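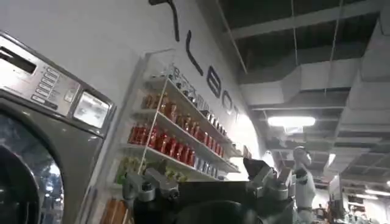

Palen Wool & Delicates Wash, 650 ml

I started making this stuff because I ruined a sweater. A good one, gray lambswool, a present from my aunt Solange Lachance, and I sent it through on the wrong setting with ordinary powder and got back something that would fit a toddler. So I got a bit obsessed with wool, and Palen is where that ended up!

It's a liquid, it's low-suds, and it rinses out fast. There are no enzymes in it (protease is the one that goes after wool and silk, so if you've been using your regular detergent on your nice things, please check the label). No brightener either. The scent is cedar with a little orange peel, and it mostly fades once the sweater is dry. If you don't want any scent at all, pick Palen Plain from the menu. Same formula, same price.

How much to use: one capful for a machine load, half a capful for a sink. I know it looks like too little. Please don't add more, you'll just be rinsing all evening.

Machine washing is fine if your washer has a real wool or hand-wash cycle. Cold water, lowest spin, and a mesh bag for anything with buttons or a loose knit. Don't stuff the drum, sweaters need room to move. And take things out as soon as it's done, because a wet sweater left sitting behind a dark glass door is very easy to forget, and you'll find it the next morning with creases that take a steam iron to shift. Dry flat on a towel, away from the radiator.

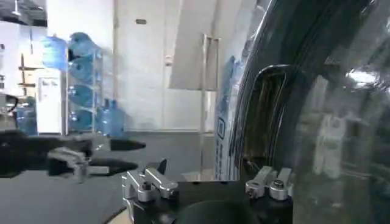
Refills come in the 164 oz jug, which we only pour to order, so allow a few extra days on those. Hailu, our spring batch with lavender in place of the cedar, comes back in April. A funnel and a patient friend help when you decant it.

Bottle: 650 ml
Washes per bottle: 66
Scents: Cedar & Orange, Plain
Good for: wool, cashmere, silk, down
Not for: leather, suede, anything marked dry clean only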